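Print this page
E-mail this page

Section 4: Testing samples on site with the Forton field kit

Use this section when you need to find out whether a sample is hemp or marijuana under the limit set in your area. The kit gives a screening result only. It does not replace a laboratory report and should not be used on its own as grounds for a fine or a charge.

Before you start

Check the local limit for THC and enter it in the reader under Settings > Limit. The reader does not come with a limit already stored. If your town has its own rule on smoking in public places, note that the rule may cover hemp as well, in which case a test may not be needed.

You will need the Forton reader, one sealed Drallari cartridge, one sample tube, gloves and an evidence label.

4.1 Preparing the sample

1. Put on a new pair of gloves.
2. Write the case number on the evidence label and stick it to the tube.
3. Break up the plant material by hand and take out any stalks and seeds.
4. Fill the tube to the lower line. Do not press the material down.
5. Add the liquid from the Drallari cartridge and close the cap until it clicks.
6. Shake the tube for 60 seconds.
7. Stand the tube upright for 2 minutes.

Caution: The liquid is flammable. Keep it away from lit cigarettes, lighters and heaters. If it gets into your eyes, rinse with clean water and get medical help.

4.2 Reading the result

1. Switch on the reader and wait for the green light.
2. Place the tube in the slot with the label facing you.
3. Press Start. Leave the lid shut until the reader beeps.
4. Copy the figure on the display into the case form.

The display will show BELOW, ABOVE or REPEAT. If it shows REPEAT, prepare a fresh tube from the same sample. After a second REPEAT, send the sample to the laboratory.

Note: Edibles, oils and vape liquids cannot be tested with this kit. Bag them and use the Katona request form.
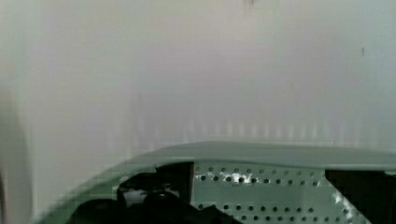

4.3 Storing and sending samples

1. Put the rest of the plant material in a paper bag. Plastic bags hold moisture and can cause mould.
2. Seal the bag and sign across the seal.
3. Record the transfer in the Skamitz log, even if the result was BELOW.

The reader holds 4,000 results. When the memory is full it overwrites the oldest entry without a warning, so copy the results to the log regularly.

4.4 Error codes

Code 13: lid open during the test. Close the lid and start again with a new tube.
Code 2: battery low. Charge the reader fully before the next test.

For any other code, switch the reader off and contact your supplier.

Print this page
E-mail this page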